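November 2, 2021

Slept badly, up at 5. Wind all night and the gutter on the north side was knocking again. I put a brick on the downspout bracket and that mostly stopped it.

Finished moving the last of the squash into the back bedroom. It is the coolest room in the house that doesn't freeze. I laid newspaper on the shelves and set them stem up with a gap between each one. The butternuts look good. Two of the kabochas have soft spots near the blossom end so those came to the kitchen. Made soup out of one with an onion and the last of the sage. Too sweet. Needed vinegar, which I put in, and it was fine after that.

Weighed what I could for the garden book. The butternuts from the lower bed came to 9 more pounds than I had written down, so I must have skipped a box. Fixed the page. The lower bed did better than the upper one again, and I put no more compost on it than the other. I think it is the shade from the neighbor's maple in the late afternoon. In June the upper bed was wilting by three o'clock every day and the lower one wasn't.

Radymyr Tkachuk came by before lunch with garlic. He grows a hardneck he calls Duvia, after the village his grandmother's sister lived near, or that is what he was told. He gave me 15 heads. He wants a jar of the plum jam for it, and I gave him two. He says plant it three inches deep, and I have always gone two. We talked about that for longer than it deserved. He lost a third of his to rot in 2019 and thinks shallow planting was the cause. I lost some that year too, but that was the wet spring.

He stayed for coffee and looked at the seed boxes. He thinks I keep too many old packets. He is right. I threw out the parsnip from two years ago and the onion seed with no date on it. Kept the Jullance beans, the ones I have saved myself since we moved here. I shelled the rest of them this afternoon with the radio on. The pods were dry enough to crack by hand, except for the ones from the end of the row, and I put those back in the paper bag for another week.
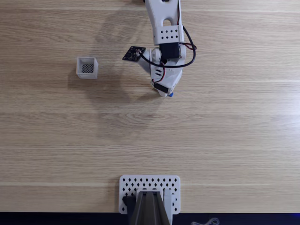
Still have to decide how many beans to keep for seed and how many to eat. Last year I kept too few and had gaps in the row where the crows got in. I am going to keep a full quart this time. The remainder can go in the big jar for winter.

Planted garlic from two until the light went. The ground is still easy to work. I did half of the Duvia at three inches and half at two, with a stake between them, so that will settle it, or at least give us something else to argue about. Mulched with leaves, then wet the leaves down so they would stay put. Ran out of leaves before I got to the end of the bed. The maple has plenty more to drop.

Called McGrath about the fencing. He wants $3000 to do the whole back line with new posts, or $2000 if I pull the old wire and dig out the stumps of the posts myself. The deer came in twice in September and took all the chard and the tops of the beets. I told him I would think about it. The cheaper price is a lot of digging and my shoulder is no better than it was. I could do the wire this month and the posts in spring, if he will hold the price that long. Forgot to ask him that. Also forgot to ask if the gate is included.

The new pruning saw came, the Meltar one. Cuts well. Took the dead limb off the plum in a few minutes. The old saw would have had me up the ladder half the morning. The handle is small for my hand with gloves on. I left the crossing branches for February.

Drained the hoses and hung them in the shed. One of the brass ends is stripped and will have to be replaced. Left the short hose on the side faucet in case it stays dry, but I need to watch the forecast. I wrote it on the calendar so I don't forget it the way I did the year the faucet split.

Mice in the shed. Droppings behind the potting soil and a hole chewed in the corner of the bone meal bag. Moved the bone meal into the metal can and set two traps with peanut butter.

Supper was the rest of the soup, with bread. Read a little of the book on pears and fell asleep in the chair. I would still like a pear by the garage but have no room for two, and the one I want won't set fruit alone. Ask Radymyr if his blooms early enough to count.

Tomorrow: leaves, the end of the garlic bed, call McGrath back, hose fitting, eggs. Library books are due.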